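# About Prulemex

We try out grippers so that you can buy the right one the first time, or at least the wrong one on purpose.
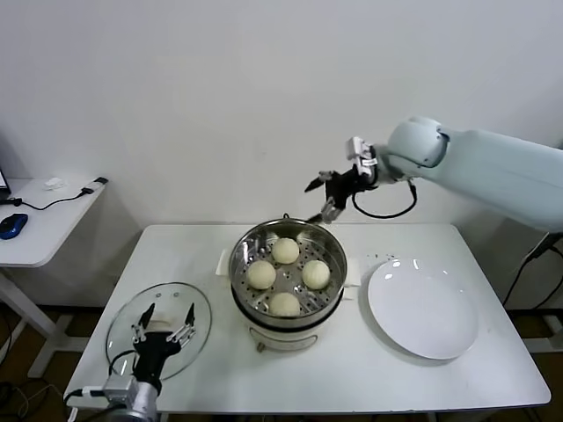 Prulemex is a small test shop for robot arms, grippers, cameras and controllers. Companies send us hardware, we run it through a set of household and light kitchen jobs, and we write down what went wrong. Most brochures show a gripper lifting a steel block, and steel blocks are very forgiving. We prefer steamed buns, four to a basket on a perforated tray, with a glass pot lid lying flat on the white table. The lid has a thin metal rim, a clear middle and no sympathy for depth cameras. Two-finger grippers get the same buns, the same lid and the same plate whether they cost as much as a bicycle or as much as a house.

## How we got started

Biljana Stojanovska and Cauã Xavier used to pick grippers for a packaging firm called Coutinho. The method there was to read the data sheet, order the gripper and act surprised in February. They left with one used arm and a spreadsheet, and the spreadsheet is still in use. It has 493 rows, 70 of which are about cables.

## What we do

- **Side-by-side trials.** 2 grippers, same arm, same task, 14 runs each. You get the video and the numbers, including the ones you won't enjoy.
- **Controller swaps.** We move your task from one controller to another and tell you how long it took, swearing excluded.
- **Camera checks.** Glass, shiny steel, white plates on white tables. Bring your favorite.

We don't sell hardware or take commissions. Protetti once offered us a discount, and we printed the offer in their report.

## Who you'll deal with

Daiane Medeiros plans the trials and answers the phone. Rogério Teixeira looks after fingertips and mounts. Thaís Guimarães writes the reports, which run short. Cauã does controllers, and Biljana does everything that has an invoice attached.

Our longest-running client is Trisusine, who have now changed their minds about finger pads three times. We keep a folder open for them.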